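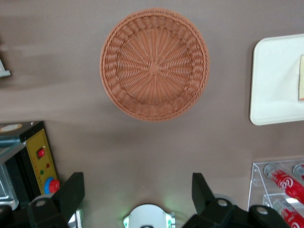 Figure 2. Wrist camera view of the shared tabletop, with the woven basket, the white tray and the rack of cans.

3.2 Gathering the demonstrations

We are fond of this table, having spent so many afternoons beside it, and we kept its layout simple on purpose. Each demonstration in the Warent set was guided by hand by one of 12 operators, and the wrist camera (Figure 2) was recorded together with the finger positions and the spoken instruction. In all we kept 3000 demonstrations. Operators were free to take whatever path felt natural to them — a slow, wandering reach was every bit as welcome as a quick one — and between runs they moved the basket a little, so that the Plendinora policy would not learn to lean on one fixed spot. Runs in which an operator changed their mind partway were kept as well, and we return to them in Section 5.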